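Chapter 4
Choosing and Setting Up a Kitchen-Counter Arm: The Brendura Kit

Before you start this chapter, finish the safety checks in Chapter 3 and have the control software installed. If the arm won't home, go back. Nothing here works with an arm that won't home.

This chapter looks at one product, the Brendura pick-and-place kit sold by Killgate. There are others. We use the Brendura because it ships with a two-finger gripper, a simulator and a license for both, all in one box, and because the manual is short enough to read in an evening. What you learn carries over to most small arms. Menu names won't.

What's in the kit: the arm, the gripper, a power supply, a clamp base, a stop button on a long cord, and a download code for the simulator. Not in the kit: a camera, a table, spare finger pads. Buy the pads when you buy the kit. They wear faster then you'd think and the shipping on a small order is silly.

Price. The basic kit lists at 2000 dollars, the teaching bundle at 3000. The bundle adds a second gripper, a camera mount and a classroom license for 30 seats. For one person working alone the basic kit is plenty. For a class, get the bundle, if only for the seats.

Run the simulator first. Always. Students skip this, plug in the real arm, and spend the first afternoon picking the gripper up off the floor. The simulator loads a counter, drops a handful of household items on it and hands you the same controls you'll have on the hardware. Surfaces change from one run to the next. So do the items, and they don't land in neat rows. Expect clutter.

Clutter is the point of this chapter. One block on a bare counter is an easy grasp, any kit on the market can do it. Put a second object right up against the first and you have a different job. Which one do you want? Can a finger get down between them? Will closing the gripper push the neighbor over? 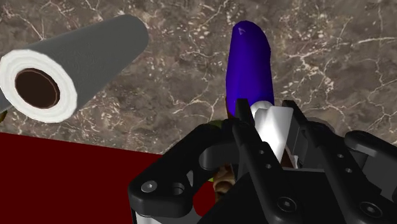
So, finger width. The Brendura fingers are long and narrow at the tip, good for reaching into a pile, less good for anything heavy or slick. A smooth, curved object can turn in the grip if you catch it off center. Slow the close speed way down and lower the tips a little more than looks right on screen. Then close. Then wait a beat before lifting.

Approach angle next. The default is straight down. Fine for flat things, poor for something with a tall neighbor, where you want to rotate the wrist so the fingers come in along the gap. The simulator lets you try this as often as you like. On the hardware a bad approach costs you a pad, or a knuckle on the linkage, and the linkage is not cheap.

A word on what the simulator leaves out. Friction is simplified. Soft things act stiffer than they should, and rolls and round things settle sooner than real ones do. Lighting is too kind. A grasp that works on screen every time may still fail on your counter, so treat the simulator score as a ceiling and don't promise anyone anything based on it.

How it compares. The Ellard arm has a stronger gripper and a better stop button (bigger, easier to slap). Its simulator is sold seperately and the license renews yearly. The Henao kit is the cheapest of the lot, fine arm, but you build the gripper yourself from a bag of parts and the instructions assume you've done it before. We'd pick Ellard for a workshop with money and Henao for a patient hobbyist. Brendura for everybody else.

Complaints, since we have them. The clamp base only fits a counter with an overhang. The cord on the power supply is short. The software forgets your close speed when it restarts and goes back to the factory setting, much too fast. Check it every session. Write it on tape and stick it to the base if you have to.

By the end of the chapter you should be able to:

- load a cluttered counter and pick a target
- set approach angle, tip height and close speed by hand
- tell a bad grasp from a bad plan
- move a saved routine from the simulator to the arm

You'll need the simulator open for all of section 4.1. Leave the arm unplugged until section 4.3, where we go over the clamp and the first live pick. Save your work under a new name before each exercise, the software overwrites without asking.

4.1 Loading a Counter

Open the simulator and choose New Counter from the start screen. Leave the item setting on Mixed. Wait for everything to settle before you touch the controls, then save the layout so you can come back to it.

Copyright Killgate Learning. All rights reserved. | Contact | Back to top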